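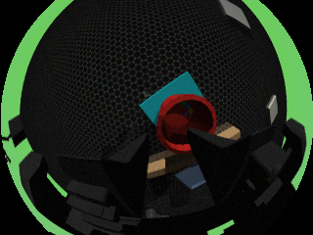
Cup (drinking vessel)

Home | Contents | Tableware | Index

A cup is a small open vessel, most often used for drinking, and people have been fond of them for as long as there has been anything good to pour. Early ones were shaped from clay, wood or horn, and many homes kept theirs for generations (chips and all!). Handles came and went with local taste, while saucers arrived a good deal later, along with the habit of sitting down to tea.

Contact | Copyright Lolumard | Back to top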